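Hastus Home Handling Rules
Version 2, March 2019
Maintainer: Gonçalo Magalhães

Hastus is a set of working rules for two-armed robots that handle cloth and other soft things in living rooms, plus the 851 recorded sessions we tested the rules on. We had a great time building it, and we'd love to see other people pick it apart!

What the rules cover
Speed near furniture, grip force on fabric, cable routing, and when the operator has to stop. Rule 7 gets the most mail: both grippers must hold the cloth before either arm lifts — a one-handed lift is logged as a fault, even if the fold comes out fine.

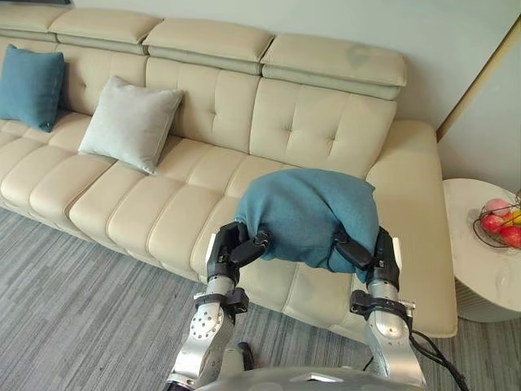
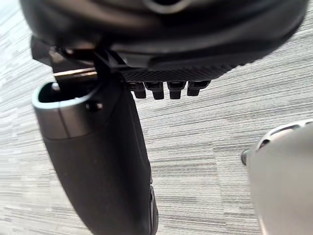 Can I use the rules with a single-arm robot?
Most of them, and please do. Skip Rule 7, keep the speed and cable sections as written, and put "single arm" in the session log so that your results don't get mixed in with the paired ones.

Files
rules.txt is the full text. sessions.csv has one row per session, with the operator's stop times. faults.csv lists 1697 logged events, including the small ones. Please don't filter those out, they taught us the most.

Known gaps
Leather and wool share one grip limit for now. The Vulten branch tries separate limits and should be merged by September.

Send changes as a patch against rules.txt, with the rule number in the subject line.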